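Liudmyla Pylypenko keeps her snacks in a bin and her opinions about snacks within easy reach. She runs Bepari, a tidying service in Cunthorpe with 174 clients and one desk, and she has agreed to talk about floors.

"Everything ends up on the floor," she says. "People buy shelves. They're lovely shelves. Then they put the cookies next to the toothpaste, down by their feet."
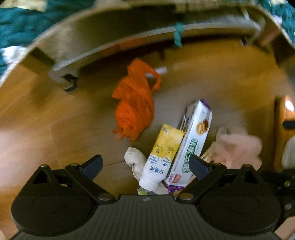
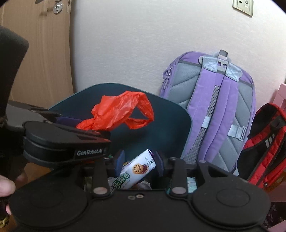

A cookie box on the floorboards, and a snack packet at the bin. The orange-toned bag gets into both.

Her method, which she calls Skasteno and declines to translate, starts with one category. Food goes first. It gets a bin with an open top, and she won't hear of a lid.

"A lid is a shelf," she says. "You close it, you put a sweater on it, and in May you find the crackers."

I ask about plastic bags. She sighs for a while.

"I had a client in the Bedumum building with 926 of them. We counted because she didn't believe me. I let her keep 100, and she argued for more." Pylypenko's own rule at home is nine. She admits she has broken it, and that a bag left in with the snacks is a bag she hasn't made up her mind about.

Tubes are another sore subject. She likes them standing on their caps, in a cup, away from anything edible. Soft things wait until last, since in her experience a person who starts with the plush toys will still be holding one at dinner.

And backpacks? "Against the wall, empty, straps where you can grab them. If there's an old banana in it, we are starting over."

She offers me a cookie. I ask where the wrapper goes. She points at my pocket.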